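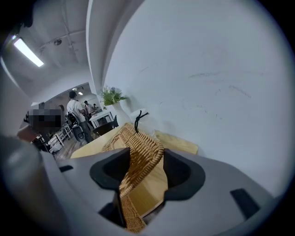 Wicker at close range. Crisscross braid, honey-brown, with a black cord end at the top.

Rovunum Table Notes — Woven Tissue Boxes, Lidded
Posted 2025-12-18 in Small Storage

The page covers the lidded wicker tissue box in use on a light wood table against a white wall. Earlier entries in Small Storage dealt with open trays and drawer inserts; the full set is now at 2,578 pictures and can be sorted by material or by type of closure. Click any picture for the larger version.

The box is listed in our index as Ekine, after the shelf label it was filed under in November. It has a hinged lid with a rectangular slot. Tissue can be drawn through the slot with the lid down, or the lid can be lifted for refilling. Outside dimensions will be added when the index sheet is next revised. The divider measures 86 mm along its top edge.

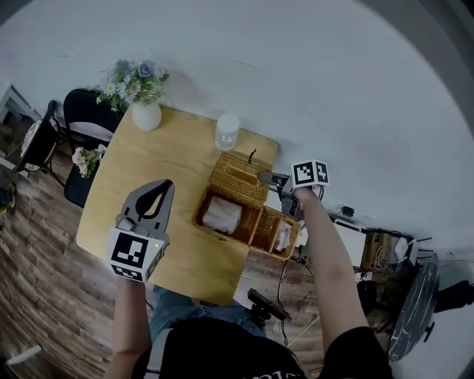
Refilling is the main reason to choose a hinged lid over a lift-off one. A lift-off lid needs a clear place on the table while the box is open, and on a narrow table that place is often already taken. A hinged lid stays with the box and needs free space on one side only. With the lid flipped toward the wall, both compartments can be reached from the seat: the folded white tissue pack is in the left one and a smaller bundle in the right, with the woven divider between them. The translucent jar and the round white vase are far enough over that the lid clears them. Leave the same clearance if the box is moved to a shelf.

Notes on packs. A folded pack of 200 sheets fits our reference box if the outer wrap is removed first. With the wrap on, the top layer presses against the slot and the first few sheets tear. Small pocket packs can be stood on edge or laid flat. Laid flat, they shift less when the box is carried — the bottom weave grips the wrap slightly.

Notes on care. Dust collects in the crossings of the braid. Use a dry, soft brush and work along the strands, then across them. Do not soak the weave. A cloth that has been wrung out well is enough for marks on the lid; leave the lid open until the strands are dry. Check the hinge side twice a year for loose ends and trim them flush. Do not pull them.

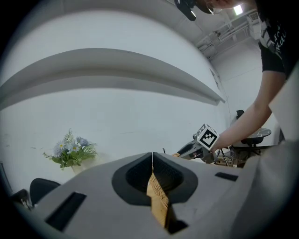 The wall side of the table: artificial flowers in the small white vase, yellow centers, fern-like leaves. Black chair back at lower left.

Artificial stems are used on this table throughout the series. They drop no petals into an open box and need no water next to wicker. Height matters more than width. A tall arrangement set directly behind a hinged lid will be pushed over when the lid goes back, so the vase belongs to one side. Wipe the leaves when the table is wiped.

Related pages
Fashola — round lidded baskets, 37 pictures
Valtix — clear and translucent jars with lids
Rovunum Table Notes — drawer inserts, wood and felt

Corrections to measurements can be sent through the index form. Give the page title and the compartment, left or right, as viewed from the seat.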